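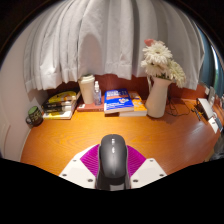 The Prelness Wireless Mouse
24 October 2019

I've used a lot of mice at this desk (I bought the desk in 2004, so do the math) and the Prelness is the one I keep telling people to order! It's dark, plain and rounded, with a long body that fits my whole palm. I have small hands and I was worried — no need. We've had it in the shop since July and sold 146 so far.

The scroll wheel is quiet and the clicks are soft enough for late nights. One battery lasts me roughly 7 months, and I'm on the thing all day, answering your emails with a mug of tea at the back by the wall.

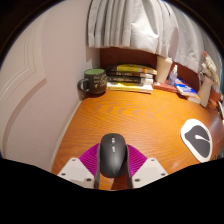
Sobia Dhanial wrote in to ask whether it slides well on bare wood, as her old one kept skipping on a shiny table. It does okay, Sobia, but I like a pad under mine. The Stullero pad is dark gray in the middle with a thick white rounded border, and you can add one at checkout. It wipes clean with a damp cloth, crumbs and all.
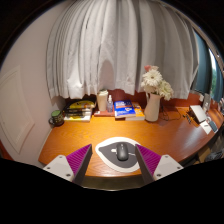

Daranee Ruangrit
Shop Owner, Poscombe Desk Supply

Left-handed folks, the shape is the same on both sides, so go ahead! Returns are fine within the month, just keep the box.

Shares 136 | Comments 7

© 2019 Poscombe Desk Supply | Contact us | Back to top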